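2021-12-28, laundry set, loading task

Wálter and I ran the loading task all morning. Target was 112 episodes for the Taipe set and we are still 14 short. Maritza checked the recordings as they came in and threw out 10, mostly for long pauses where the operator was waiting on the video feed. Those are tagged "idle" and kept in a separate folder in case Adaeze wants them.

Left gripper calibration redone before the first run. Offset was small, see the Jenon sheet.

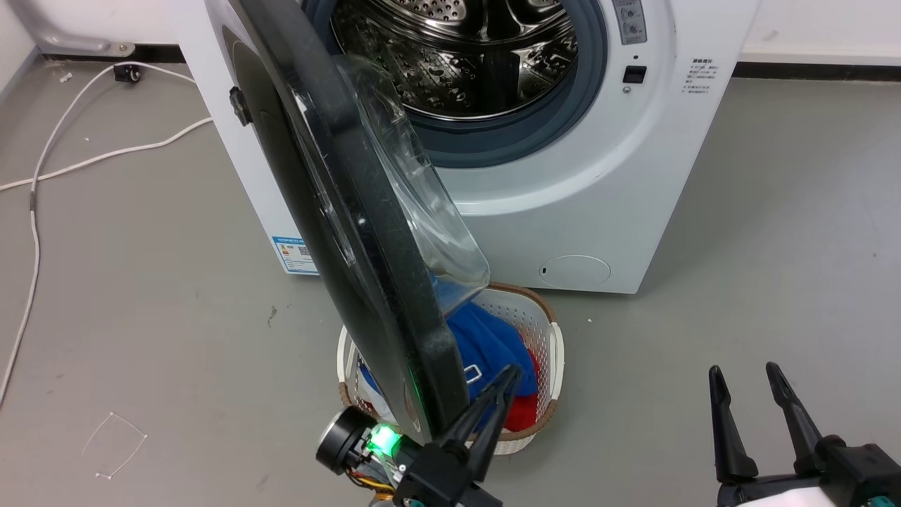

The start state needs a tighter definition before we hand this to Patricio. Right now the instructions only say "door open, basket in front," and every operator reads that differently. With the basket partly behind the open door, the glass hangs just above the top garment, so a straight lift on the blue one has very little room. I want the reach to come in low with the fingers angled, then pull toward the robot before going up. Two operators do it that way already. Nahom goes around the side, and his runs are slower but clean. Keep both styles and label them.

Color order: we had been picking whatever was on top. From now on write down which garment is on top at the start. The August set has no such note and we can't sort it.

To do:
Finish the 14.
Add 3 basket positions to the operator sheet.
Ask Adaeze if Sunus can split episodes by grasp attempt.
Cable on the floor to the left, tape it down before the base moves again.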